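Brenlow Assembly Challenge

The Brenlow Assembly Challenge is a student robotics competition in which teams program a robot arm to place computer parts into a fixture and take them out again. It is run by Brenlow, a technical college, and is open to its own students and to invited clubs. Supporters call it a test of practical automation. Critics have asked how much of it is automation at all.

Format

Each team has 15 minutes at the bench and may restart 2 times. Parts are scored one by one, for a maximum of 100 points. A team may write its own motion code or train a controller on recorded runs, and the rules treat the two alike. Points are lost for dropped parts and for any touch by a human hand after the start signal.

The rules say nothing about how often a program must succeed. A single good run counts in full, and teams aren't asked to report their failed attempts. The organizers describe the event as "a measure of reliability" - a large claim for a contest decided in one sitting.

Equipment

The work area is built on slotted aluminum extrusion, with a gray plate carrying raised holders for the parts. A memory module stands on edge between its holders, and a processor sits in a square pocket formed by two L-shaped brackets. Larger components may be fitted with 3D-printed pieces, including handles.
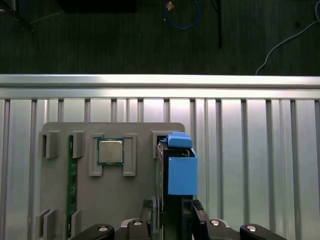

Padska, a club that has entered the contest, complained in its newsletter that the fixture does half the thinking, and that a team which knows where every pocket is can score well without its robot sensing anything. The organizers answered that fixed positions keep the scoring fair. They have not said whether a version with shifted plates is planned.

Reception

Moulin, the college's student magazine, praised the contest for giving beginners time on real hardware. It also noted that 5 teams had shared the same starter code, which made the final ranking hard to read. Whether the winning entry was the best program or only the best tuned one was left open.

Claims that the contest prepares students for factory work rest mostly on the college's own brochures. No follow-up of former entrants has been published.

Related events

Ikov, a shorter contest held in December, uses the same scoring sheet but allows remote control by a human operator. The results of the two are sometimes listed together, although they measure different things.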